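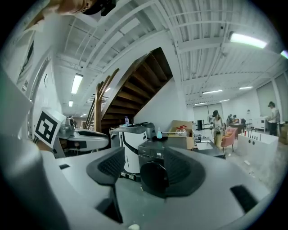

Ouazzani says a gripper that lets go of something has done the safest thing it could do, and that I should stop calling it a failure. I've been chewing on that since March, and I love the argument, but I think it's wrong about the most interesting fault I've ever gotten to poke at!

Some background. The Grendis project collects demonstrations with hand-held grippers. People carry them around a room full of household things, do chores, and the recordings become lessons for a robot. We planned 2,000 of these for the first round and kept 1,920. Most of the ones we lost were boring: a dead battery, somebody stopping halfway through. But 44 of them had the same thing wrong, and it took us far too long to see it.

The finger opening was being logged late. Only by a hair, and only after a gripper had been running for a while. On the video the fingers closed on a bottle, and in the numbers they were still open. Play one recording and you'd shrug. Train on a pile of them and you get an arm that starts to lift before it has a grip. Ours did that at Rindau, with a full glass jar, over a concrete floor, and 4 people standing close enough to get glass in their shoes. The jar broke. The people were fine.

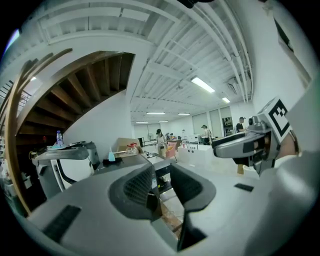
Two grippers out on the floor, with the spiral stairs at left.

Back to Ouazzani. If you only look at the moment of the drop, sure, open fingers are gentle fingers. I'd much rather have a jar on the floor than a crushed hand. But the arm didn't decide to let go. It believed it was holding on. A machine that's wrong about its own hand is a safety problem whichever way the error happens to fall, and next time it may believe it's open when it's closed on a sleeve.

Jolley wants to fix this with a filter that throws out any recording where video and numbers disagree. Great, build it, I'll help. My worry is that a filter cleans up the pile and leaves the gripper as it was. I want the check on the tool itself – squeeze the fingers shut before each recording, compare, and refuse to start if the timing is off. It's a few seconds of somebody's time. Yes, people will grumble, and I'll be one of them by late afternoon.

I also want us to write drops down as injuries that missed. Every one, with the time of day and which gripper was in use. We had two earlier drops at Rindau, both plastic bottles, and both went into the notes as "slipped." Nothing had slipped. The clue was sitting right there and we mopped around it.

I'm more excited about this work than I've ever been, and a good bug hunt is part of why. I'd just like the next one to begin with a log entry.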